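The Quilt Stays On the Bed

Arnulfo Rengifo makes up beds for a living, or at least for part of one. He looks after three furnished rental houses on Stovden Lane, and between stays he does the laundry, the floors and the bedrooms himself. The rest of the week he repairs quilts at a table in his back room. We talked on July 14, 2020, by phone, while he waited for a dryer to finish.

He started with the houses. The owner, who lives out of state, bought the first one with everything in it, down to the spoons. The closets were full of bedding. Some of it was too worn to use and some had never been opened. Rengifo was told to throw out whatever he liked.

"I threw out the pillows," he said. "You should always throw out the pillows. The quilts I took home and washed, one at a time, and then I put most of them back."

He learned to sew from an aunt who did alterations, and he had hemmed plenty of pants before he ever touched a quilt. The first one he fixed had a binding that had come away along one side. It took him two evenings. The second had a seam open in the middle, with batting coming through, and that one took him most of June.

"I did it wrong the first time. I pulled the edges together and stitched over them, and it puckered. So I picked it all out and put a patch behind it. You want the patch behind, and you want it bigger than you think."

Washing

Rengifo has strong opinions about washing quilts and most of them come down to using less of everything. He uses cold water, a small amount of plain detergent and the gentle cycle. He doesn't use fabric softener. If the quilt is large he takes it to the laundromat, where the machines have more room.

Before it goes in, he checks every seam with his fingers. A loose seam that would last another year on a bed can open up in one wash.

"People bring me a quilt and say the machine ate it. The machine didn't eat it. There was a thread hanging and they washed it anyway."

He dries on low heat and takes the quilt out while it is still a little damp, then lays it over two racks for the rest of the day. He won't hang a wet quilt from a line by its corners. The weight pulls the stitching, and the corners stay stretched.

For pastel fabric he is more careful. Pink and pale green can pick up color from anything dark in the load, so those go in alone. He keeps them away from the window when they are drying, too. One quilt in the second house has a faded band across the foot where the sun reached it every afternoon before he moved the bed.

Fitting the quilt to the bed

The most common trouble he sees in the rentals is a quilt that is the wrong size for the mattress. Older quilts were often made for thinner mattresses, and on a deep modern one they stop short at the sides. He measures the bed with the mattress on it, over the top and down both sides, and writes the number on a card inside the closet door.

"Then when something comes up in a sale I know if it fits. I don't have to guess in the parking lot."

He makes the bed the same way every time. The bottom sheet goes on first and gets pulled tight at the head. The top sheet is tucked at the foot only. The blanket, if there is one, goes a hand's width down from the pillow. Then he lays the quilt out from the foot and walks around once to even up the two sides.

Striped quilts take the longest. A plain cover can sit a little crooked without anyone noticing, but long stripes show it right away. He stands at the foot of the bed and looks up the middle stripe toward the pillows. If it leans, he moves the whole quilt and doesn't tug at one corner.

The children's rooms

Each of the houses has one bedroom set up for kids. Rengifo said these are the rooms he likes doing best, partly because the bedding is more interesting. He doesn't go in for matching sets. A quilt with some color on it is enough, he said, and the curtains and walls can be left plain.

He likes a border on a child's quilt. It takes most of the wear, since kids drag the edge along the floor and pull it up under their chins, and a patchwork border can be mended one piece at a time. A worn patch comes out and another goes in. With a printed border he tries to find a scrap with the same kind of picture on it, but he doesn't worry if the match is poor.

"A kid will find the new one in a minute and that will be the favorite."

The kind he means has wide stripes down the length in pink, white, light blue and pale green, and patchwork with cartoon characters along the border. 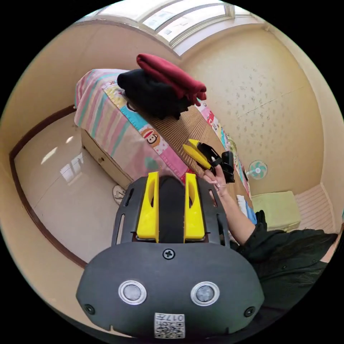 Storing the spares

Every bed has a second cover put away for it. Rengifo folds the spares in thirds, then in thirds again, and slides each one into a cotton pillowcase. He doesn't use plastic bags. Twice a year he takes them all out and refolds them along different lines so the creases don't settle in the same place.

The closet in the third house is the driest, and the spares for all three are kept there. The shelf is lined with an old sheet. He had cedar blocks in there for a while but took them out after a guest complained of the smell.

I asked how many quilts he had at home waiting to be fixed. He went to look, and came back and said nine, one of them his own. It was his aunt's and it needs a whole new backing. He has had the fabric since last year.

"I keep putting other people's ahead of it," he said. Then the dryer buzzed, and he asked if he could call me back after he got the sheets out.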